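# Unit 4 Notes: Heat Flow Across Contact Surfaces

Course: Thermal Design of Small Equipment
Prepared by Branislav Kratochvíl
Read before the November lab. Bring a calculator and the property tables from Unit 2.

## 4.1 Where we left off

Unit 3 treated conduction through a single solid. Heat enters one face, leaves the other, and the temperature falls in a straight line between them if the material is uniform and the flow is steady. The thermal resistance of such a slab is

R = L / (k A)

where L is the thickness in the direction of flow, k is the conductivity, and A is the area normal to the flow. Resistances in series add. That result carries over to this unit without change, but the series now includes terms that have no drawing dimension.

## 4.2 The contact problem

Two machined surfaces pressed together touch only at their high spots. The real contact area is a small fraction of the nominal area, and the gaps between the high spots are filled with air. Heat crosses the joint by three routes:

1. Conduction through the solid spots
2. Conduction through the gas in the gaps
3. Radiation across the gaps

Route 3 can be neglected at the temperatures used in this course. Routes 1 and 2 act in parallel. The combined effect shows up as a sudden drop in temperature at the joint, and we define a contact conductance h_c by

q = h_c (T1 - T2)

with q the heat flux, T1 the temperature extrapolated to the joint from the hot side, and T2 the temperature extrapolated from the cold side. Both temperatures are extrapolated. A thermocouple placed at the joint will disturb the gap it is meant to measure.

The contact resistance is then R_c = 1 / (h_c A). Students often forget the area. Tables in the older literature give the resistance on a unit-area basis and call it by the same name, so check the units before using any value.

## 4.3 What changes h_c

**Pressure.** Conductance rises with clamping pressure. For rough, flat metal surfaces the solid-spot part is close to proportional to pressure. On first loading the high spots deform plastically. On unloading they do not fully recover, so a joint that has been pressed hard and backed off will conduct better than one brought up to the same final load for the first time.

**Surface finish.** Smoother surfaces have thinner gaps. A polished surface that is not flat may still perform badly. Roughness and flatness are separate specifications and must both appear on the drawing.

**Hardness.** The softer of the two materials controls. Anodized aluminum behaves as a harder surface than bare aluminum, and the oxide adds a small resistance of its own.

**Gap fluid.** Replacing air with grease or a filled compound raises the gap conductance by a large factor. The compound should fill the low spots and no more. Excess compound holds the surfaces apart and replaces metal contact with a layer whose conductivity is well below that of either metal.

## 4.4 Stacks with more than one joint

Most real assemblies contain several joints in series. A processor in a desktop computer is the standard case: die, first interface layer, heat spreader, second interface layer, heat sink base, fins, air. Only the second interface is formed by the person assembling the machine. The first is set at manufacture.
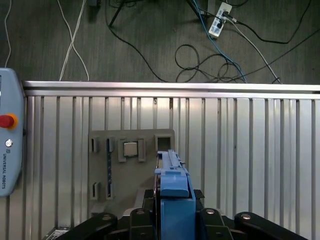
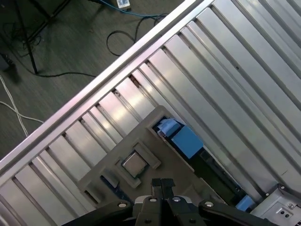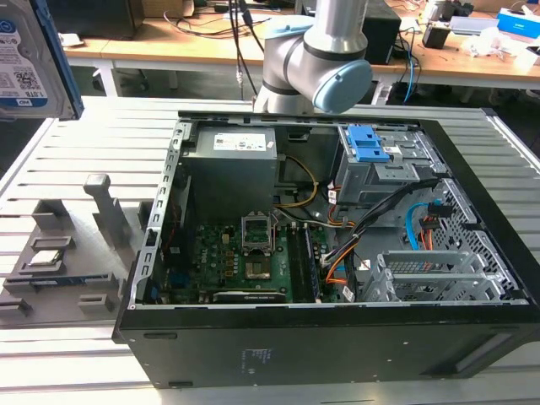
Write the total resistance from die to air as

R_total = R_die + R_i1 + R_spreader + R_i2 + R_base + R_air

For most air-cooled designs R_air is the largest term, and R_i2 is the term with the greatest spread between one assembly and the next. These two facts should be kept apart. Reducing the largest term lowers the average temperature; reducing the spread in R_i2 lowers the number of units that fail acceptance.

The spreader term needs some care. The simple slab formula assumes that heat enters over the same area from which it leaves. In a spreader it enters over a small area and leaves over a larger one. The flow lines diverge, and the result is an added term called the spreading resistance. Making the spreader thicker increases the slab term and reduces the spreading term, so there is a best thickness for a given source size. The derivation is in Appendix B and will not be examined.

## 4.5 Worked problem

A heat sink base sits on a flat source of area 16 cm². The source gives off 80 W, spread evenly over that area. The joint is filled with a compound of conductivity 4 W/(m K) in a layer 0.10 mm thick. Find the temperature drop across the layer. Neglect the boundary resistance between compound and metal.

Area: A = 0.0016 m²

Resistance: R = 0.00010 / (4 × 0.0016) = 0.0156 K/W

Temperature drop: 80 × 0.0156 = 1.25 K

Now repeat with a layer of still air of the same thickness, taking k = 0.026 W/(m K):

R = 0.00010 / (0.026 × 0.0016) = 2.40 K/W

Temperature drop: 192 K

The second figure is not a realistic operating point — the part would shut down or fail first — but it shows the size of the penalty for a gap with no metal contact. In an unfilled joint some heat still passes through the solid spots, and the drop falls between the two values.

## 4.6 Measurement

The lab uses the Dakum comparison rig. It has two metal bars of known conductivity with the test joint between them, a heater at the top and a water-cooled block at the bottom. Each bar carries 4 thermocouples along its length. Fit a straight line to the readings in each bar, extend both lines to the joint, and take the difference.

Points to watch:

- Insulate the bars. Side losses bend the temperature profile, and a straight-line fit will then put the error into the joint.
- Wait for steady state. The rig is slow. Accept a reading only when no thermocouple has moved by more than 0.1 K in ten minutes.
- Load in one direction only. See the note on unloading in 4.3.
- Wipe both faces with solvent before each new joint. Residue from the last compound is the most common cause of results that do not repeat.
- Record the clamping force from the load cell. Do not work it out from screw torque. Friction in the threads makes torque a poor guide to force.

The heat flux should be computed from the slope in each bar separately. If the upper and lower values differ by more than five percent, the insulation is at fault and the run should be repeated.

## 4.7 Notes on the Balogh data set

The table handed out with Unit 3 came from the Balogh series of joint tests run in the Dreltotholm lab. It holds 831 readings, of which 559 are for bare joints and the rest for filled joints. Two cautions apply. The bare-joint tests were made on lapped steel only, and should not be used for aluminum without correcting for hardness and conductivity. The filled-joint tests report the applied load but not the final layer thickness, so compound conductivity cannot be recovered from them.

When plotting the bare-joint data, use log-log axes. The slope should come out slightly below one. A slope well below one means that gap conduction has not been subtracted.

## 4.8 Problems

1. Show that for two routes in parallel the conductances add. State the assumption about temperature that you need.
2. Rework the problem in 4.5 for a layer 0.05 mm thick. Then add a boundary resistance of 0.002 K/W at each face. Which change has the larger effect on the temperature drop?
3. A joint is loaded to 2 MPa, then reduced to 1 MPa. Sketch h_c against pressure for both directions.
4. Using the Balogh table, estimate h_c for a bare steel joint at 1.5 MPa. Give the range as well as the central value.
5. A mounting plate made by Gredolar is specified by roughness alone. List what else you would ask for before predicting the joint resistance.

Written answers to problems 2 and 4 are due at the start of the lab. Show units on every line.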